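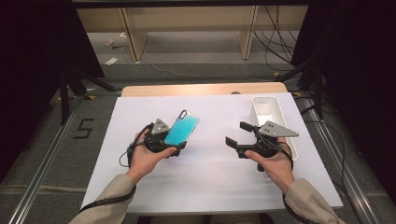 Returns Desk

by Tane Kerslake
November

The procedure for a phone left behind at Castholm was four pages long, and Goodwin had written all of it. He had worked the returns desk for 18 winters when he stopped counting them, and he had revised the procedure in each one.

A phone was received in its case. It was not removed from its case. The case was treated as part of the item, on the same footing as the glass, and was entered first on the card: color, condition, marks. Then the item went into a white tray, lengthwise, screen down, and the tray went on the shelf under the month.

The phone that came in at ten past four had a turquoise-blue case with a thin orange-gold rim at the camera cutout. Goodwin wrote "turquoise" on the card, considered it, and added "blue" after a hyphen. Owners described their things badly. A man would say green, and a woman on the same ferry would say blue, and both would be describing one umbrella. The hyphen allowed for that.

He spread a clean sheet over the table and smoothed it toward the far side until a strip of wood showed. The sheet was changed once a week or after anything wet.

The battery stood at 70 percent. Page two required that the level be recorded and that the item be left switched on for two days, in case the owner called it. After two days it was switched off and the time was noted. Very few owners called. Most of them wrote, months later, from somewhere inland, and asked whether anything had been found.

At twenty to five the phone rang.

The screen said SKISACH. Goodwin knew it as the last stop on the north line, a landing with a shelter and a fuel tank. He did not know it as a person. Page three stated that a call could be answered if the clerk gave the name of the desk and no other information.

"Castholm returns desk," he said.

"You have it, then," said a woman. The line was poor. An engine was running near her, or a generator.

"I can confirm that an item has been received. I can't describe it. You would have to describe it to me."

"It's blue."

"Could you be more exact?"

"Greenish. There's a gold edge where the camera is. It was my brother's. He dropped it on every hard surface between here and Saltuvden and it never broke."

Goodwin checked the corners again. He had entered the condition as fair. He did not change it.

"The description is sufficient," he said. "The owner can collect between eight and five. There is a form."

"He can't collect."

"A relative can collect with a letter."

"He can't write the letter either," she said.

The engine on her end stopped. Goodwin turned the card over. The back was blank because the procedure had never needed it. He knew what page four said about items belonging to the dead. It said that they were held for 700 days and then passed to the harbor office, and it said this in one sentence, which he had written during his second winter and not revised since.

"What is it you need from it?" he asked.

"Nothing. I call it on my way home. It used to ring out, and today somebody picked up." She waited. "When do you turn it off?"

"After two days."

"Does it have to be two?"

He looked at the shelf. There were 318 items on it, by the last inventory, and every one of them that could be switched off had been. There was a single outlet behind the desk, which he used for the kettle.

"There is a provision for items under inquiry," he said. There was no such provision. "They are kept charged. The clerk is not required to answer."

"But he could."

"He could, between eight and five."

She thanked him and ended the call. The battery stood at 69. Goodwin entered the time of the call and its length. Then he unplugged the kettle, set the white tray at the back of the table near the wall, and took out page three. He wrote the provision in the margin in small capitals, with the date, so that it would be in force before she called again.

It took him four drafts to get the wording right. The last ferry had gone by then, and he walked home by the road.

Comments

northline_reader: The hyphen in "turquoise-blue" got me more than the phone call did. I worked in a lost property office for a summer and we had arguments exactly like that over gloves.

P. from the coast: Wouldn't the phone lock after a while? I know you can still answer a locked one. Just wondering how he read the battery. Maybe it shows on the lock screen.

marrow: It does on mine. Good story. I would read the other pages of the procedure.

P. from the coast: Fair enough, mine does too, I just checked.

More short fiction

The Fuel Tank at Skisach
Saltuvden, Low Water
A Correction to the Timetable
The Man Who Weighed Parcels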